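Esis Wear Notes, version 2
Data card and README for a labeled set of repair-counter notes 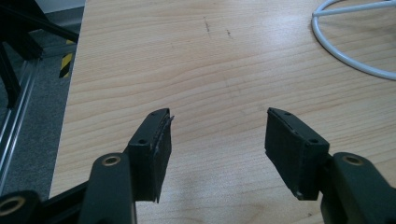

Esis is a text dataset of short notes written by repair staff at the intake counter, each labeled with codes from a controlled vocabulary of wear and damage terms. A note is one free-text entry for one item. A code names a visible condition of a part, and a note may carry several. The most common disagreement in version 1 was between FRAY and PEEL, and the guide now treats them as separate codes that can apply to the same part: a thin black rubber pad with a slightly frayed edge and a sliver curling away from its block gets both, in that order, with the part field set to PAD. A brass-colored threaded insert on the same item, if the note mentions it without naming a fault, gets the part entry INSERT and no condition code.

The dataset is meant for people who need to sort, search or count repair notes and who are tired of maintaining their own synonym lists. It contains text and labels only.

Contents of the release

notes.csv: one row per note, with the note text, part entries and condition codes
codes.csv: the vocabulary, with short definitions and preferred spellings
synonyms.csv: shop words mapped to codes
guide.txt: the labeling guide in full
splits.csv: train, validation and test assignment by note ID
changes.txt: change log

All files are UTF-8 with Unix line endings. Fields are separated by commas and quoted where needed. Multiple values within a field are separated by a vertical bar. Empty fields are empty strings. Do not read them as zero or as the word "none", which occurs in the notes as ordinary text.

Size

The current release holds 900 notes. The vocabulary has 51 condition codes. Note length is capped at 1,000 characters; longer entries were left out at export and were not shortened. Most notes are a single line.

Source

The notes come from the intake log of the Owusu repair counter in Celtwood. The counter takes small appliances, hand tools, luggage, bicycle parts, lamps, and household hardware. Staff type the note while the customer is present, which affects style: articles are dropped, punctuation is sparse, and the stated fault often comes first even if other damage is more serious. The owner of the counter agreed to the export in writing, and customers are told at intake that notes may be reused with personal details removed.

The export was made in July. Entries that concerned only payment, pickup or a lost ticket were removed by hand. Duplicate entries were kept if the item had come back for a second visit, and these share an item_id.

Fields in notes.csv

note_id
String. Unique within a release. IDs from version 1 are unchanged in version 2.

item_id
String. Links notes on the same item. Use it to keep repeat visits in the same split if you make your own.

text
String. The note as typed, after removal of personal details. Spelling is not corrected.

category
String. Broad item type chosen by staff from a drop-down menu. Known to be unreliable for items with more than one function. A radio lamp may be under AUDIO or LIGHTING.

parts
List. Normalized part names in order of mention.

conditions
List. Condition codes in order of mention. Position in this list does not indicate severity.

pairs
List. Each entry joins a part and a condition with a colon, for example PAD:FRAY. A condition with no identifiable part is paired with ITEM.

certainty
String. One of STATED, HEDGED or REPORTED. STATED means the writer asserts the condition. HEDGED covers "maybe", "looks like", a question mark and similar. REPORTED means the writer passes on what the customer said. If a note mixes these, the field takes the weakest value present, in the order STATED, HEDGED, REPORTED.

Vocabulary

Codes are short English nouns or verb stems in capitals. They describe condition and leave cause alone. A cracked housing is CRACK whether it was dropped, overheated or badly molded. Earlier drafts included DROP and ABUSE, and both were withdrawn before version 1.

The codes that need the most care are listed with their working definitions.

FRAY
Loss of a clean edge through loosened fibers, threads or shreds. Applies to cloth, cord, belting and rubber. Does not apply to wire strands, which take STRAND.

PEEL
A layer lifting away from what it was fixed to, whether or not it has come off. Includes veneer, tape, rubber facing and printed labels.

CHIP
A small piece missing from an edge or surface of hard material.

GOUGE
Material displaced or removed along a path, deep enough to feel. Shallower marks take SCUFF.

STRIP
Threads or screw heads that no longer hold or turn properly. Staff also write "stripped" for wire with the insulation removed; that use takes BARE.

LOOSE
A part that moves where it should be fixed. If the note says a part is missing, use ABSENT.

SEIZE
A part that should move and does not. Stiff movement takes STIFF.

STAIN
A change of color that is not part of the finish. Rust has its own code, RUST, and does not also take STAIN.

Definitions for the remaining codes are in codes.csv. Where guide.txt and codes.csv differ, guide.txt is correct. Please report the difference.

Labeling

Labels were assigned from the text alone. Labelers did not see the items. Each note was labeled independently by 2 people with workshop experience, and differences were settled in a joint pass. Both sets of original labels are available on request but are not part of the release, as they use the version 1 spelling of several codes.

Three rules settle most cases.

Label what the note says. "Cord shot" is ITEM:UNSPEC if no clear condition can be read from it, even if a reader with experience would guess at a break near the plug.

Do not infer a part. "Frayed near handle" gives ITEM:FRAY. The handle is a location here.

Negated conditions are not labeled. "No rust" produces no code. This rule loses information, and a separate field for negated conditions is planned.

Preprocessing

Names, phone numbers, addresses and ticket numbers were replaced with bracketed placeholders by the Wasurar cleaning script and then checked by eye. Brand and model names were replaced with [MODEL]. Repeated spaces were collapsed. Case was kept, because some staff use capitals for urgent items and others type everything in capitals.

The script also replaced a small number of ordinary words that look like names, such as "Frank" in a note about postage and "Rose" in a note on a watering can. Those found during checking were restored. Others may remain.

Loading

Any CSV reader that handles quoted fields will work. Set the type of note_id and item_id to string, or leading zeros will be lost. To recover part and condition pairs, split the pairs field on the vertical bar first, then split each entry on the colon. Part names never contain a colon.

Suggested scoring is micro-averaged F1 on pairs, with exact match on both sides. Report scores on conditions alone as a second figure if part names are not of interest. Scores on category are not meaningful for the reason given in the field description.

Known limits

All notes come from one counter, and a handful of writers account for most of the text. A model trained on this set will learn their abbreviations. "Brkn", "n/w" and "snd" are frequent here and may mean something else in another shop.

Luggage and lamps are overrepresented compared with a general repair trade. Electronics with circuit faults are rare, because the counter sends most of them elsewhere.

Several codes occur too seldom for training. They are kept so that the vocabulary matches the guide.

The set should not be used to judge product quality, to settle warranty claims, or to estimate how often a fault occurs. People bring in what they think is worth repairing.

Changes from version 1

FRAY and PEEL may now be assigned together.
BARE split from STRIP.
REPORTED added to certainty.
INSERT, FERRULE and GROMMET added as part names; previously all were FITTING.
Repeat visits moved into the same split.

Maintenance

Corrections are collected and applied at the next release. Send the note_id, the current labels and the proposed labels to the maintainer, Lamisi Kyei. Requests for new codes should quote the notes that need them.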